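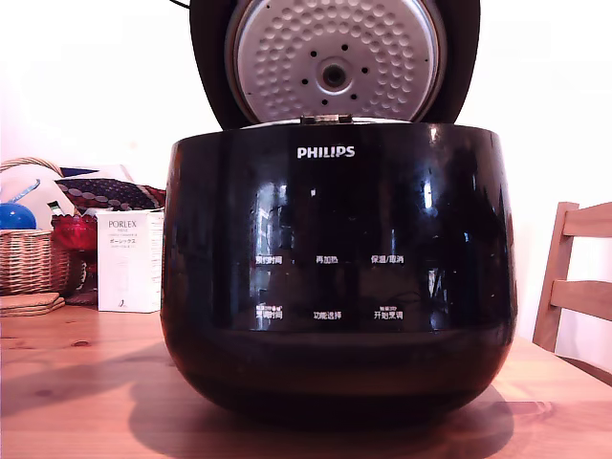

Figure 4. Rice cooker with the lid open.

Section 4: Lid Task
Ibarra Robotics Club — Student Set-Up Guide

1. Place the cooker on the table with the control labels facing front.
2. Open the lid fully and check that the inner plate is seated.
3. Load the program "Lukell" and set the time limit to 44 seconds per attempt.
4. Close the lid by hand before each closed-lid start.

CAUTION: Keep hands off the table while the arm is powered — this applies to team captains as well.

Note: Keep the same background items for all attempts in one session.
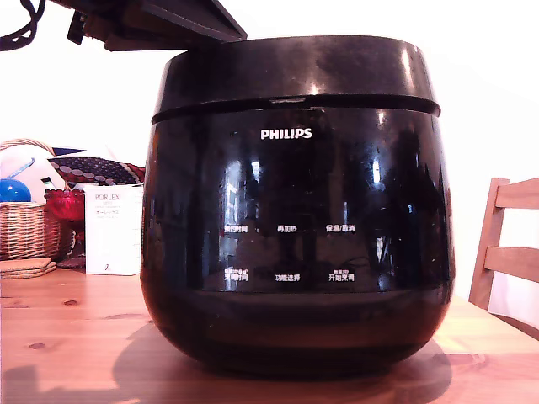
Kimie Hayashi asks that teams enter failed attempts in the log too, as the February entries left them out and could not be scored.

5. Save the log under the team number and switch off the arm.

Last updated: 27 April 2020
Contact: Candela Lozano, Room 659 | © Ibarra Robotics Club | Back to top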